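Small bowls, full meals: tableware and appetite in residential care
Speaker notes, Turedham Care Catering Meeting, April 15, 2022
Speaker: Kyu-ri Yook, Meals and Dining Service, Seok Homes
Session chair: Joon-young Ryu

SLIDE: Title

Thank the chair and the organisers. Mention that the notes will be placed on the meeting page after the session, together with the record form.

Opening remarks. Seok Homes runs four residential homes in and near Turedham. For many years our work on nutrition was concerned with what went into the food. The menus were reviewed every July, the recipes were checked by a dietitian, and the kitchens were inspected. Very little was written down about what the food was served in. The present talk deals with that second matter, and with the changes we have made to our dining rooms as a result.

SLIDE: What we recorded

Staff recorded 1,563 midday meals across the homes. For each meal they noted the dish, the plate or bowl used, whether help was given, and whether the resident finished. In 491 cases the resident left half the meal or more.

State clearly that this was a service record and was never designed as a study. There was no comparison group. Residents were not weighed for the purpose. The findings should be taken as a guide to where we looked next.

Pause here. The audience may wish to copy the headings from the form.

SLIDE: Where the food was left

Main points to make:

Soft dishes served on flat plates were left more often than the same dishes served in bowls. Staff reported that residents pushed the food to the rim and then lost it over the side.

White food on white plates was a recurring remark in the notes column. Fish in sauce, mashed potato, rice pudding. Several residents with poor sight ate one part of the meal and believed that they had finished.

Large portions were refused outright by some residents who would later ask for something to eat. Staff in two of the homes had already begun, on their own account, to serve a half portion and offer the second half ten minutes later.

Do not rush the third point. It is the one that other providers ask about most often.

SLIDE: Changes to the table

We replaced the flat plate for soft dishes with small bowls in a plain colour. Pale green was chosen after a tasting session in which residents were simply asked which bowls they liked. Stronger colours would give better contrast with pale foods, and we accept that criticism. Against this, residents said that bright red and bright blue made the table look like a nursery, and we gave that opinion considerable weight.

Each place now has the spoon laid out on its own tray where the resident wishes it. Cloths are folded and kept within reach. Bread and fruit are cut at the table where staffing allows, so that residents can see and smell the food before it is served. Ice is offered in a bowl at the table in warm weather, and residents take as much or as little as they please. 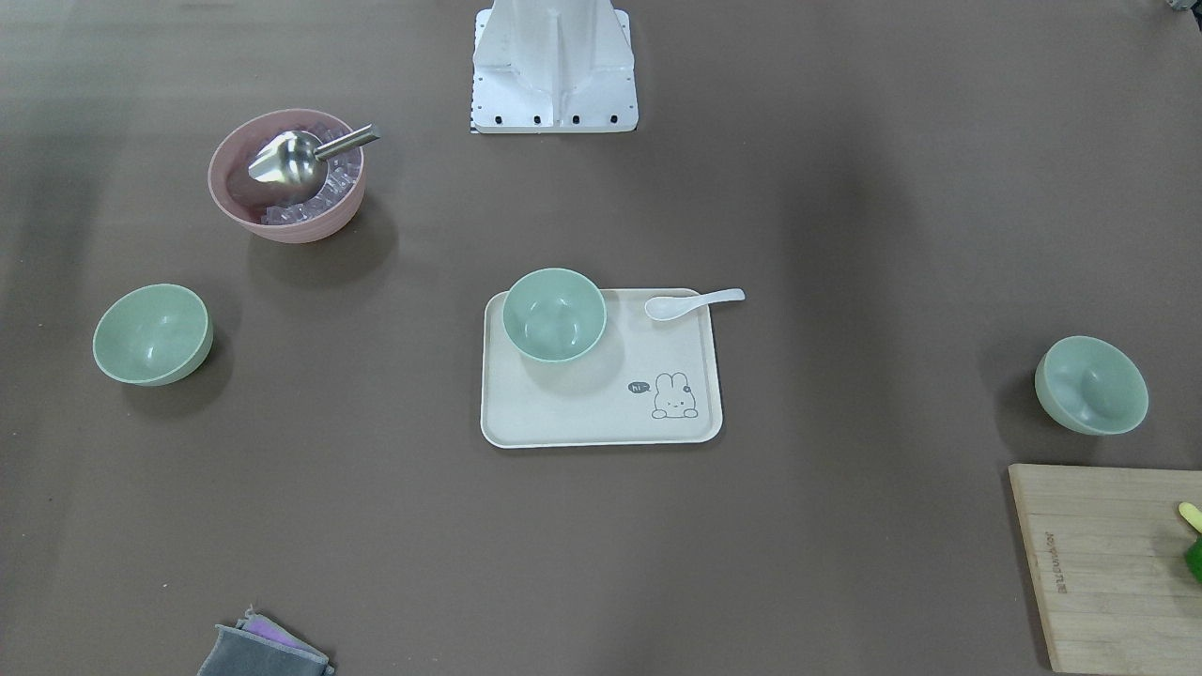

Deok-su Kong has asked, in reading a draft of these notes, whether small bowls might simply conceal how little a resident is eating. A full small bowl looks generous, he wrote, and an empty one looks like success, yet the total may be less than half of what the old plate held. He would like every home to record second helpings as well as first ones.

The answer is that he is right, and the record form has been changed. There is now a separate line for each serving. Read the line out from the form if time permits. It should also be said that a member of staff must know what the bowl holds when filled to the usual level, and that this must be measured in the home's own kitchen. A supplier's stated capacity is to the brim, and no one serves soup to the brim.

SLIDE: Drinks and ice

Keep this part short. Chang-ho Oh will speak on drinks after the break and his material is fuller than ours.

Two remarks only. First, cold drinks were accepted more readily when the resident chose them from the table than when they were poured in the kitchen and carried through. Secondly, ice is not suitable for every resident. Anyone on thickened fluids must be excluded, as melted ice will thin the drink. The care plan must be checked before ice is offered, and it must be checked again whenever the plan is reviewed. In our homes the name list is kept inside the servery door.

Ice should be handled with a clean scoop or spoon and never by hand. The bowl should be emptied, washed and refilled between sittings.

SLIDE: Choosing a bowl

Go through the points slowly, as this is the practical part of the session.

Weight. A bowl that is too light slides away from the spoon. A heavy bowl is difficult for a resident who likes to lift it. We found no single answer and keep both kinds.

Wall. A fairly steep wall gives the spoon something to push against.

Surface. A plain inside is best. Patterns on the inside of a bowl may be taken for food, and one resident spent much of a lunch trying to pick up a painted leaf.

Material. Ceramic keeps food warm for longer and feels familiar in the hand. Its disadvantage is breakage, for which a sum must be set aside each year. The range we buy comes from Cemow, and the non-slip mats from Avus. Neither firm has paid for any part of this work or seen these notes. Please say so aloud.

Table. Contrast between the bowl and whatever it stands on matters as much as contrast between the bowl and the food. A light bowl on a light cloth is hard to find with the hand or the eye. Brown or tan coverings have served us well under the green. 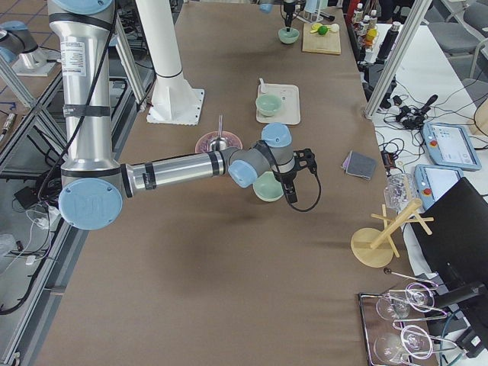 Small light green bowl on a tan-brown table covering.

SLIDE: Staff training

Training takes over 60 minutes and is given in the dining room itself. Members of staff sit in the residents' chairs and eat a soft meal with the hand they do not normally use. They are then helped by a colleague who stands, and afterwards by a colleague who sits beside them. The difference is generally understood without further comment from the trainer.

Dong-hyun Lim prepared the training sheets and will be at the back of the room during lunch. Copies may be taken. Homes are free to put their own name on them, provided that the page on choking risk is left as it stands.

SLIDE: What we have not settled

Breakfast. Cereal bowls were left out of the record and we know very little about them.

Residents who eat in their own rooms. Meals carried on a trolley cool quickly, and the cover needed for a bowl differs from that for a plate. A suitable cover has yet to be found at a price the homes can meet.

Families. Some relatives were unhappy at first to see a half portion set down. A short letter now goes out before a new resident arrives, explaining that more is always offered. The wording is still under review and comments would be welcome.

SLIDE: Questions

Invite questions through the chair. If asked about cost, refer the questioner to the sheet on the side table. If asked about individual residents, decline politely. Hand back to Joon-young Ryu, who will introduce Chang-ho Oh after the break.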